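The Summer I Moved Ten Years of Photos

I put this off for so long that my laptop started making the decision for me. Every morning the same little warning slid in from the corner of the screen, telling me my disk was almost full, and every morning I clicked Later and went to make coffee. Then one day in July I tried to export a batch of pictures from my sister's wedding and the whole thing just stopped at 9 percent. No error message, no beep. It sat there until I gave up and closed the lid.

So I finally did it. I moved my entire photo library, ten years of it, out of the editor I'd been using since college and into something new. It took most of the summer (evenings, mainly) and I have opinions now!

A bit of background. My old editor was Skuveo, and I loved it. I still kind of love it. It opened fast, it had the best crop tool I've ever used, and it remembered where I'd left every slider. What it never did well was keep track of things. Over the years I'd ended up with 3 separate catalogs, one of them on an external drive I could only find by shaking drawers, and a good chunk of my pictures lived in two of them at once with different edits on each copy. 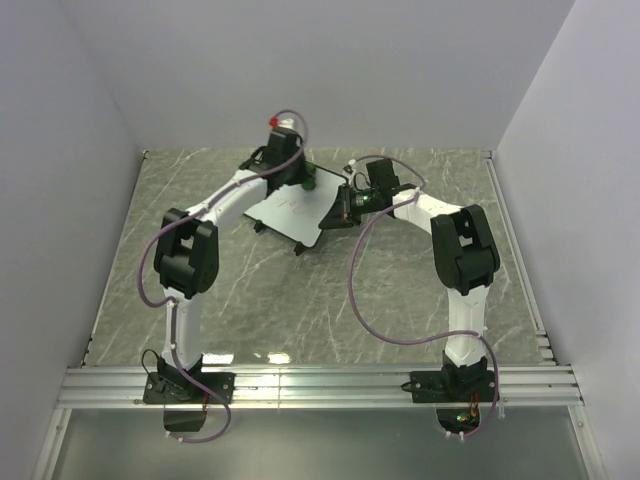
The first thing I tried was merging the catalogs inside Skuveo, which sounded sensible and ate a whole weekend. It does have a merge command, buried under File and then Library and then a submenu called More. It worked fine on the smallest catalog. On the big one it matched pictures by file name only, and if your camera restarts its numbering the way mine does, you can guess how that went. A beach sunset picked up the edits from somebody's birthday cake. I undid the lot and went looking for another app.

I ended up testing two. Damgaard is the serious one, with color wheels and scopes and a panel for everything, and if I printed for a living I'd probably buy it tomorrow. It's beautiful on a large monitor. On my thirteen-inch screen the panels took up so much room that the photo I was working on shrank to the size of a postcard. You can hide them one at a time with keyboard shortcuts, but I kept hiding the wrong one and then hunting for it.

Flornari is the other one, and it's where I landed. It's plainer. The edit tools run down the right side in one long column, you scroll, you're done. What sold me was the import screen, which looks inside the files, compares the date and the camera and the picture itself, and then shows you the pairs it thinks are duplicates so you can pick. I sat on the couch and picked for hours and it was weirdly pleasant, like sorting buttons. I'd completely forgotten the trip with the broken-down camper van. There were so many pictures of that van.
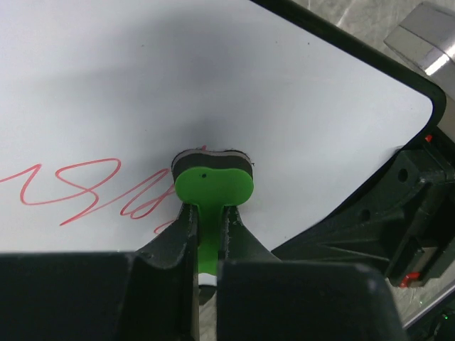

Will your old edits come along when you switch editors?

Most apps bring over the simple stuff, like crops, rotation, star ratings, and keywords, as long as you save that information to the files before you leave. Brushwork, masks, and custom looks usually stay behind, so export a finished copy of any picture you've put real work into and keep it next to the original.

I learned the second half of that the slow way. I had a set of black and white portraits with hand-painted masks around the hair, and Flornari brought them in as flat color originals with a nice tidy star rating. I still had Skuveo installed, luckily, so I went back and exported them at full size. If you take one thing from me, leave the old app on your computer for a few months. It isn't hurting anyone.

Then there's the question of where the files live. I'd been using the drive in the drawer plus whatever space was left on the laptop, and I wanted something I didn't have to plug in. I signed up for Gridari, a sync service that plays nicely with Flornari and doesn't insist on its own photo viewer. The first upload took 9 nights. I set it going at 10 p.m., when everyone in the house was done streaming things, and paused it at breakfast. There's a scheduler in the settings that would have done this for me and I found it on night six.
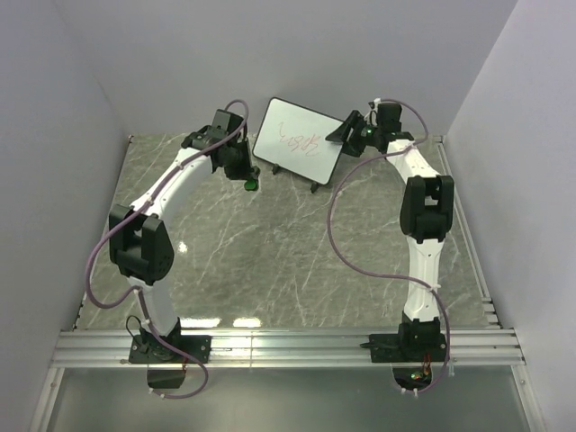
Sync has its own quirks. By default Gridari keeps everything on the laptop as well as in the cloud, and that was no help at all with my full disk. You have to go folder by folder and choose the online-only option, and Flornari then shows you small previews until you open a picture for editing. On my home connection a raw file takes a couple of seconds to come down. On the train it's hopeless, so before a trip I mark one or two folders to stay local and work on those.

What do I miss? That crop tool, for sure. Flornari's crop is fine, but it snaps to the edges when I don't want it to, and holding down the Option key to stop it is a habit I haven't picked up. I miss Skuveo's before-and-after slider too. Flornari makes you press a key and compare from memory, and my memory is not that good. They say a split view is on the list for the next version, and I'll believe it when I see it in the menu.

But I can find things now! I typed "lake" the other night and got every lake, including a foggy one I took from a moving car and always meant to clean up. I spent half an hour on it, nudged the contrast, took out a power line, and sent it to my mom. She wanted to know which lake it was and I still haven't worked that out.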